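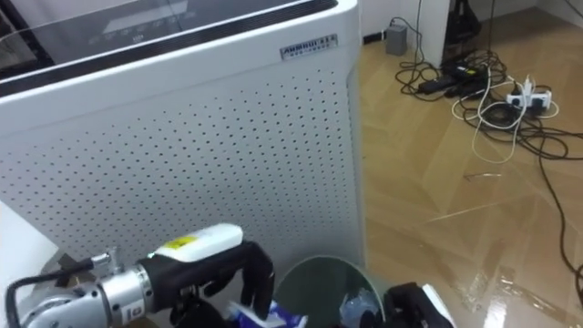 검색어를 입력하세요 검색
최종 수정: 7월
읽는 시간 4분

양팔 정리 작업 중 그리퍼 개방 실패 및 팔 복귀 충돌 건

Kartha 양팔 플랫폼의 실내 정리 시험에서 왼팔 그리퍼가 플라스틱 병을 쥔 채 열리지 않았고, 제어기는 병을 놓은 것으로 처리하여 팔을 대기 자세로 복귀시켰다. 복귀 경로에서 병이 휴지통 옆 가전의 전면 하우징에 닿았다. 인명 피해는 없으며 가전 외관과 로봇 손목부에 수리가 필요한 손상은 확인되지 않았다. 해당 플랫폼의 무인 운전은 Zirnberg 시험실 전체에서 중지된 상태다.

작업 조건

작업은 병을 파지하여 둥근 휴지통 위로 옮긴 뒤 투하하는 단일 동작이다. 왼팔이 병을 들고 오른팔은 휴지통 근처에서 대기한다. 휴지통은 바닥 고정 없이 놓여 있고, 바로 뒤에 타공 전면판이 있는 백색 대형 가전이 붙어 있다. 투하 높이는 휴지통 테두리 위 60 mm로 설정되어 있었다. 가전과의 최소 이격은 별도로 지정되지 않았으며, 이 값은 작업 파일에서 빈 칸이었다.

경과

투하 지점 도달까지의 동작은 정상이다. 상위 제어기 Rumberg가 개방 명령을 송신했고 그리퍼 드라이버는 명령 수신을 응답했다. 이후 손가락 관절의 위치값이 갱신되지 않았다. Rumberg는 900 ms를 기다린 다음 개방 완료로 상태를 바꾸고 복귀 궤적을 시작했다. 관절 위치값을 다시 읽는 단계는 없었다.

복귀 궤적은 빈 손을 전제로 생성된다. 병이 손가락 바깥으로 돌출된 길이는 충돌 모델에 포함되지 않았고, 병의 끝이 하우징에 먼저 접촉했다. 손목 힘 센서가 20 N을 넘기면서 보호 정지가 걸렸다. 정지 자체는 설계대로 동작하였다. 현장에 있던 모한다스 아루무감(Mohandas Arumugam)이 비상정지 버튼을 추가로 누르고 양팔의 구동 전원을 차단한 뒤, 그리퍼의 수동 해제 나사로 병을 빼냈다.

원인

직접 원인은 왼쪽 손목의 통신 케이블이다. 손목 상부에서 고리 모양으로 나온 케이블이 특정 회전각에서 당겨지며 커넥터 접촉이 끊겼다. 벤치에서 같은 각도로 손목을 돌려 재현했고, 20회 중 4회에서 위치값 갱신이 멈췄다. 케이블 피복에는 이상이 없었다. 커넥터 잠금쇠가 끝까지 물리지 않은 채 조립되어 있었고, 조립 기록지의 잠금 확인란은 체크되어 있었다. 누가 어느 시점에 체크했는지는 기록지로 알 수 없다.

소프트웨어 쪽 원인은 두 가지다. Gurnalier 드라이버는 위치값이 갱신되지 않을 때 마지막 유효값을 그대로 반환한다. 오류 플래그는 올리지만 Rumberg의 정리 작업 모듈이 이 플래그를 구독하지 않았다. 또 하나는 위에 적은 시간 초과 처리다. 시간 초과를 실패가 아닌 완료로 분류한 코드는 초기 시연용 브랜치에서 넘어온 것으로, 당시에는 그리퍼에 위치 피드백이 없었다. 피드백이 추가된 다음에도 이 분기가 남았다.

인지부 검토를 맡은 아이슈와리아 운니탄(Aishwarya Unnithan)은 두부 카메라 영상만으로도 병이 손에 남아 있음을 판별할 수 있었다고 보고했다. 다만 현재 판별기는 투하 전 위치 확인에만 호출되며, 투하 후에는 실행되지 않는다. 휴지통 안의 투명 비닐처럼 빛을 반사하는 내용물이 있을 때의 오판율은 아직 측정하지 않았다. 판별기를 단독 안전 조건으로 쓰자는 안은 이 측정이 끝날 때까지 보류한다.

조치

손목 커넥터는 나사 체결형으로 교체했고 케이블 여유 길이를 다시 잡았다. 교체 후 동일 각도 시험에서 갱신 중단은 나오지 않았다. 오른쪽 손목도 같은 부품이므로 함께 교체한다.

Rumberg에서는 개방 시간 초과를 실패로 분류하도록 수정했다. 실패 시 팔은 현재 위치에서 정지하고 운전자 확인을 요구한다. 자동 재시도는 넣지 않는다. 드라이버 오류 플래그는 모든 작업 모듈이 기본으로 구독한다. 복귀 궤적은 개방이 관절 위치로 확인된 경우에만 빈 손 모델을 사용하고, 그 밖에는 파지물을 포함한 충돌 모델을 유지한다.

작업 파일의 최소 이격 칸은 필수 입력으로 바꾸었다. 빈 칸이면 작업이 적재되지 않으므로 기존 파일을 쓰는 팀은 값을 채워 다시 저장해야 한다.

바닥 배선

조사 중 별도 지적 사항이 하나 나왔다. 가전 옆 바닥에 검은 전선과 어댑터, 멀티탭이 정리되지 않은 채 놓여 있다. 이번 충돌과는 무관하나, 비상정지 후 사람이 로봇 쪽으로 접근할 때 발이 걸릴 수 있고 마루 표면도 광택이 있어 미끄럼을 함께 보아야 한다. 멀티탭은 벽 쪽으로 옮겨 고정하고 전선은 덮개 안으로 넣는다. 로봇 구동 전원과 주변 기기 전원의 분리 여부도 이때 점검한다.

남은 항목

유인 시험은 운전자가 비상정지 버튼을 손에 든 조건에서 재개되었다. 무인 운전 재개는 오른쪽 손목 교체, 투하 후 판별기의 오판율 측정, 배선 정리가 모두 끝난 뒤 결정한다. 같은 버전의 Gurnalier 드라이버를 쓰는 다른 장비는 개방 명령 중 통신선을 분리했을 때 어떤 상태를 반환하는지 확인하고 결과를 운니탄에게 보내기 바란다. 시험 전에 그리퍼에서 물체를 제거하고 팔을 기계적으로 지지해 둘 것.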